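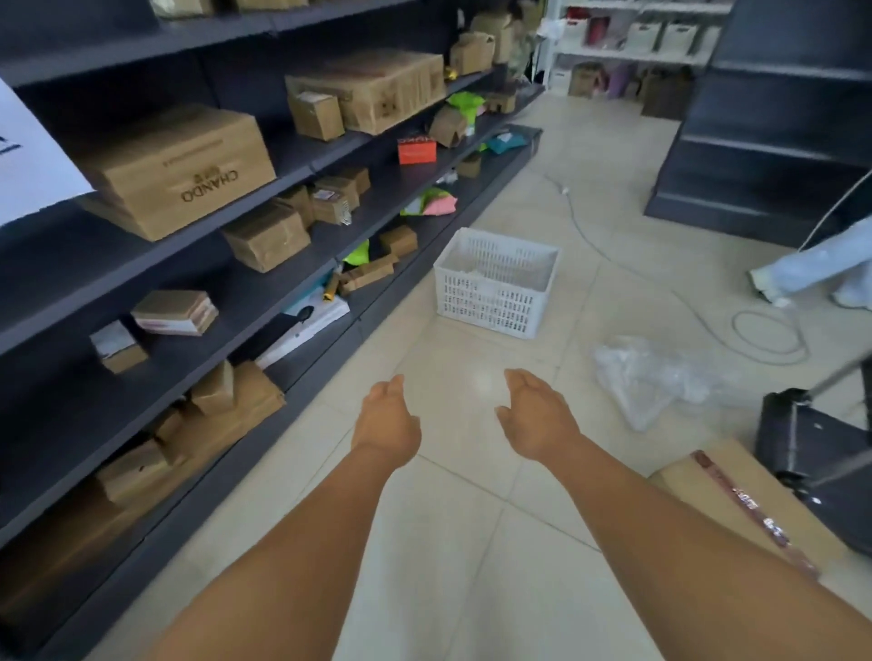
Re: Moltenum head-mount kit for parcel picking -- worth the price?

Prev by Date | Next by Date | Prev by Thread | Next by Thread | Index

6/13/23

> We are looking at the Moltenum kit for a small parcel room. Two people
> on shift, mixed cartons and soft bags, nothing heavy. The sales sheet
> says the head camera alone is enough to record picking work for arm
> training. Has anyone on the list used it in a real aisle? How does it
> do with the lower shelves, and is the support plan worth paying for?

We have had two of the kits since last June, so I can answer most of this.

The head camera is fine for the middle of the job. When you reach forward with both arms, both hands stay in view and you get the floor between them. With tall shelving down one side you also get the whole run of shelves, top tier to bottom, which I did not expect from a single camera. Box printing is readable at arm's length if the box is large. Small labels are not, so keep your handheld scanner.

Lower shelves are the weak spot. If you bend at the waist the view swings to the floor and your hands drop out. We ask people to squat and keep the chin level. That took a week to become habit.

Soft packages are harder to label afterward than cartons. The Moltenum software draws a decent outline on a plain brown box, then loses a bag as soon as it folds. Of the first 148 picks we checked, the cartons needed almost no fixing and the bags nearly all did. Budget time for that.

Battery: the sheet says 90 minutes. We get 80 with the wireless link on. The spare pack is extra and you will want it. A swap takes under a minute, but the clock resets, so start a new recording each time.

Comfort is okay. The strap is stiff at first and it presses above the ears. After 5 shifts I stopped noticing.

On the support plan, I would skip the first tier. It only covers email, and replies were slow. The second tier includes loaner hardware -- we used that once and the loaner came in two days.

We also tried the Dretuvwood mount before buying. Lighter, better strap, but the export format needed a converter and the view was too narrow for two-handed work. If you only pick with one hand it may suit you better.

I can send our recording checklist off list if you want it. It is one page.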